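An afternoon at the Pravari open day
November 5, 2018

I almost skipped this one, because the drive out to Daroswood is 15 miles of roadwork right now, and I'm so glad I didn't! Pravari opens its workrooms to visitors twice a year (the next one is in December, if you missed it) and I'd been wanting to see the hanging and folding area ever since my sister got into small-batch knitwear.

You sign in at the front, get a sticker, and then you're pretty much free to wander. I went straight for the big white table. I love a work surface that's been used, and this one has the scuffs and smudges to prove it, plus a faint pencil outline somebody drew right on the top. The stand on it is a skinny white pole on a round wire base with spokes, very simple, and now of course I want one for my hallway.

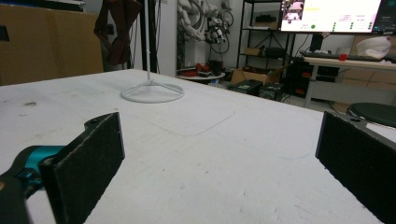 The hanging side

I spent way too long at this end. Something dark and strappy was draped over the stand (a bag? a top? I went back and forth) and it got me thinking about how badly I treat my own things, which mostly live on a chair. The room behind is nice too, with pale wood cabinets, a white countertop, and a faucet I'd happily steal for my kitchen.
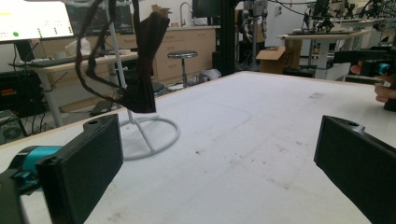 The stand on the white table, with the computer desk behind.

After that I had a coffee, $4 and pretty weak, and came back for the small stuff. Small stuff means socks, or at least I'm fairly sure the maroon knit piece was a sock. It was folded over with the rounded end up, and the speckled yarn is lovely, exactly the kind of thing I'd wear until it fell apart. There are rolling stools too, for anyone whose feet give out like mine did.

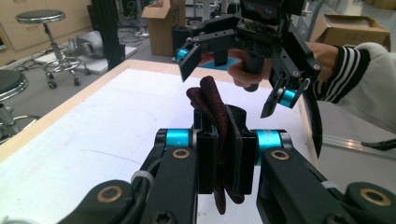 Teodor Vasiliu told me over by the sign-in desk that he folds his socks once and never rolls them, since rolling stretches out the cuff, and that he'd argue with anyone on it. I've been rolling mine for years, so there goes that!

Parking is behind the Tudose building and it fills up early. Doors close at 5.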